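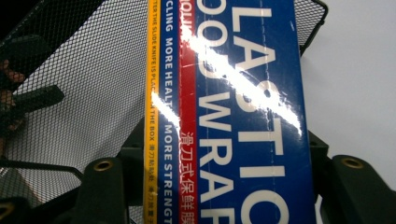

Plastic food wrap, box with blue panel.

Support > Wall and Floor Tile > Priron Guides > Section 4: Mixing and Applying the Grout

Print this page | E-mail this page

4. Mixing and Applying the Grout

Read the whole section before you open the bag. These steps are valid for Priron Fine Grout, on glazed ceramic and porcelain wall tile. For natural stone please see Section 6.

4.1 Before you start

1. Check that the tile adhesive is fully set. With Tudel adhesive, leave the wall 14 hours at normal room temperature.
2. Take out all the spacers. Scrape the joints until they have the same depth everywhere.
3. Wipe the joints with a damp sponge. No water should stand inside them.

Note: Do a small test on a spare tile if the glaze is matte or has fine cracks. Dark grout can leave a stain which is not possible to remove.

4.2 Mixing

4. Pour 984 ml of clean, cold water in a bucket.
5. Add one full bag of powder slowly, while you stir. Always the powder goes into the water.
6. Mix until the paste is smooth, let it rest, and mix again by hand. Do not add more water after the rest.

CAUTION: The powder contains cement. Wear gloves and eye protection. If it gets in the eyes, rinse at once with much water and see a doctor.

4.3 Applying

7. Hold the rubber float at an angle and press the grout into the joints - diagonal to the tile, so the edge does not dig it out.
8. Work on a small area each time. Start at the top of the wall.
9. When the grout is firm to the finger, clean the tiles with a sponge that is well squeezed.
10. Leave the corners and the line along the bathtub without grout. These are filled with silicone, see Section 5.

Note: The color looks darker when it is fresh. Judge it only after 13 days.

For bags with code 558 on the bottom seam, the water quantity is printed on the bag and replaces the one in step 4.

Text revised by Filipa Lobo, September 4, 2021

Print this page | E-mail this page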